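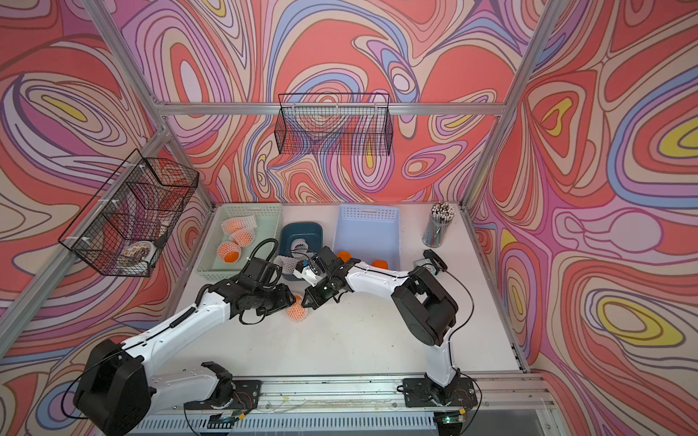 Section 3. Guest List and Seating Chart

Applies to Brorirard Planner, version 2. Revised 10/19/26.

This section covers loading a guest list, setting up the room, assigning seats, and printing the chart and place cards. Complete the event profile before you begin. If the event profile has no venue selected, the Seating tab is grayed out.

Before you start

You need:
- Owner or Editor access to the event. Viewers can open the chart but cannot change it.
- A guest list in CSV format, or a list you plan to type in by hand.
- The floor plan from the venue. If your venue is Kalleldale House or Zawadzka Hall, the plan is already in the venue library.

3.1 Prepare the guest file

1. Open your list in any spreadsheet program.
2. Put column names in the first row. The required columns are First, Last, and Party. All other columns are optional.
3. In the Party column, enter the same word or number for everyone who shares an invitation. The planner uses this column to keep households together.
4. For an unnamed plus-one, enter Guest in the First column and the last name of the invited person in the Last column.
5. If you track meals, add a column named Meal. Use the same spelling for each choice throughout the file. "Veg" and "Vegetarian" are read as separate meals and will be counted separately on the caterer report.
6. Delete any blank rows between names.
7. Save the file as CSV (UTF-8).

Note: Accented letters are lost if the file is saved as plain CSV. Check a few names after import.

Caution: Do not merge cells. A merged cell is read as one filled cell followed by empty ones, and the guests in the empty rows will be skipped without a warning.

3.2 Import the list

1. Select Guests, then Import.
2. Choose the file and select Next.
3. On the Match Columns screen, confirm that each column in your file points to the correct field. Set any column you do not need to Ignore.
4. Select Preview. Rows with a problem are marked in red.
5. Correct the marked rows on the screen, or cancel and correct them in the file.
6. Select Import.

When the import is finished, the total appears at the top of the Guests tab. Compare it with the number of rows in your file, leaving out the row of column names.

If error 1995 appears, the file contains a Party value with no guest name beside it. Find the row given in the message, add the name or delete the row, and import again.

Note: Importing a second file adds to the list. It does not replace it. To start over, select Guests, then Clear List. Seat assignments are removed with the guests.

Replies received through the event website are matched by first and last name. A guest who replies as "Kate" and is listed as "Katherine" goes to the Unmatched folder. Open the folder, select the reply, and select Link to Guest.

3.3 Set up the room

1. Select Seating, then Room.
2. Select Venue Library to load a stored plan, or Blank Room to draw one.
3. For a blank room, enter the length and width. Use the inside measurements from the venue's plan.
4. Place the fixed items first: doors, columns, bar, stage, and dance floor. Right-click each item and select Lock.
5. Select Add Table and choose Round, Long, or Head.
6. Enter the number of seats for the table. The planner spaces the chairs evenly. To remove a chair, click it and press Delete.
7. Drag the table into position. An orange outline means that the table is too close to another item for the walkway setting in use.
8. Repeat for the remaining tables. To copy a finished table, hold Ctrl and drag it.

Note: Table numbers are assigned in the order in which tables are added. To renumber them by position, select Room, then Renumber, and click the tables in the order you want.

Note: Rooms with over 24 tables may redraw slowly on older tablets. Turn off Show Chairs while moving tables.

Caution: The walkway setting is a drawing aid only. It does not check the room against local fire rules. The venue must approve the final layout.

Irkatberg Rentals items are listed under Add Table, Supplier Items. These are drawn at their true size and have fixed seat limits. If you change the seat count of a supplier item, it is converted to a standard table and dropped from the rental order.

3.4 Assign seats

1. Select Seating, then Assign. Unseated guests are listed on the left by party.
2. Drag a party onto a table. All members of the party are placed in neighboring seats.
3. To place one person alone, open the party with the arrow and drag the name.
4. To swap two guests, drag one name onto the other and select Swap.
5. To hold a seat open, right-click the chair and select Reserve.

Guests who have declined are hidden from the list. Guests who have not replied are shown in italics and can be seated. If a seated guest later declines, the seat stays filled until you select Release Declined Seats.

Keep Together and Keep Apart

1. Select the first guest.
2. Hold Shift and select the second guest.
3. Right-click and select Keep Together or Keep Apart.

Keep Together applies to the same table, which may or may not mean side-by-side chairs. Keep Apart prevents the two guests from being placed at the same table. Neighboring tables are allowed.

These rules are visible to Owners and Editors only and are never printed. They are included in the full data export, so remove the Rules column before sending an export to anyone else.

Auto Fill

Auto Fill places all remaining guests. It follows the rules first, then party, then the Side column (if one was imported). It does not move guests who are already seated.

1. Save a copy of the chart under File, Save Version.
2. Select Auto Fill.
3. Review the result. Guests who could not be placed remain on the left.
4. Select Keep or Discard.

Caution: After you select Keep, Undo is not available for this step. To go back, load the saved version.

3.5 Lock and share the chart

1. Select Seating, then Lock Chart.
2. Select Share.
3. Enter the email address for the venue, the caterer, or both.
4. Choose Floor Plan, Meal Count, or Full Chart for each address.
5. Select Send.

The link stays open for 24 hours. If it expires before the file has been downloaded, select Resend. Changes made after the chart has been unlocked are not passed on to people who have already downloaded it. Send a new link after each change.

3.6 Print the chart and place cards

1. Select Print, then choose Wall Chart, Table List, or Place Cards.
2. For the wall chart, select By Name or By Table. By Name sorts on the Last column.
3. For place cards, choose the card stock from the list. If yours is not listed, select Custom and enter the card size and margins from the package.
4. Set the printer scaling to Actual Size. "Fit to Page" moves the print off the score lines.
5. Print one sheet on plain paper and hold it against a sheet of card stock to check the position.
6. Print the full set.

Meal marks can be added to place cards under Options, Card Corner. The mark is a small letter taken from the first letter of the meal name. If two meals start with the same letter, assign a different mark to one of them under Guests, Meals.

Dates on the chart heading follow the format in the event profile. If the heading shows the day before the month, as in "2 May," change Region to United States and reload the chart.

3.7 Common problems

The Assign tab shows no guests.
The Side filter is on. Select All Sides.

A party is split between tables.
The table did not have enough open seats when the party was dropped. Move the party to a larger table or add chairs.

The meal count does not match the guest count.
Children and vendors are left out of the meal count unless Include All is selected on the report.

The venue sees an old floor plan.
The venue opened an earlier link. Cancel it under Share, Active Links, and send a new one.

Continue with Section 4, Day-of Timeline.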